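3.2 Printed faces and seasonal sleeves

The second part of the survey dealt with boxes that carry a picture on the main face. Plain brown cartons were left out, see 3.1. We took 70 packs from the two shops used before, Devley and Traltia, all bought off the shelf and kept flat or as sold until coding. Coding was done by hand on a paper sheet, later typed up. Some sheets were hard to read and had to be done again in May.

Each pack got 4 codes: ground colour, main motif, label position, label edge. Ground colour means the colour that fills most of the face, not the colour of the board. Motif means the drawn thing the eye goes to first. Where coders disagreed on the motif the pack was talked over and a single code agreed. Label edge was added late, after the pilot, when it became clear that cut edges were doing a fair bit of the work we had put down to colour. Kadrić packs were coded twice for this reason.

Spring goods stood apart from the rest. Animals, eggs, soft shading, pale colours. Text kept off the drawing for the most part and pushed on to a separate white area, with the edge of that area shaped in some way. Straight edges were commoner on the everyday lines. Figure 3 gives a case with a blue ground and a hatching motif, coded "young animal" and not "egg", though this was one of the packs talked over. The shells are drawn in pale green, with some mauve-purple on the right-hand one, and the yellow of the chicks is the strongest contrast with the ground.
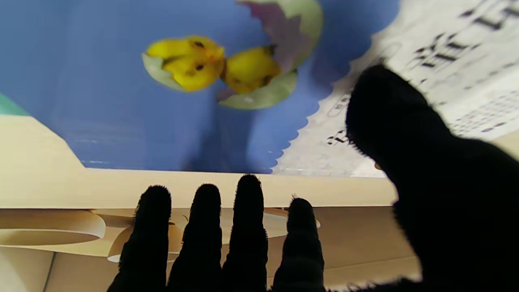 Figure 3. Blue printed face with two hatching chicks; white label with scalloped edge, at right.

The scalloped edge was coded "shaped, repeating". Bruveck packs with one single curve went under "shaped, other". We did not try to measure depth of the scallop, the board bends and the readings would of been poor. Lettering size was not coded either, and print quality only where it stopped a coder from naming the motif. Packs with more then one label were coded on the larger one. Results by shop follow in 3.3.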